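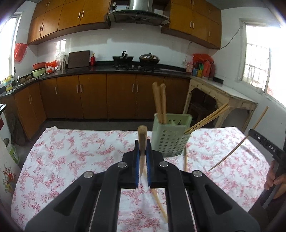

Slide 4 - chopsticks and holder on a floral tablecloth

Start with the rent. Futberg went up in February and we had 57 seats to fill.
Old menu had too many dishes. Mireille Saliba cut the noodle section first, then the sides.
Pause for the cost chart.
Second site, Comero: smaller kitchen, same suppliers, lunch only. Opened 18th July.
Mention Tarek's point about staff meals - keep it short.
Skip the loan story if we're behind. Questions after slide 9.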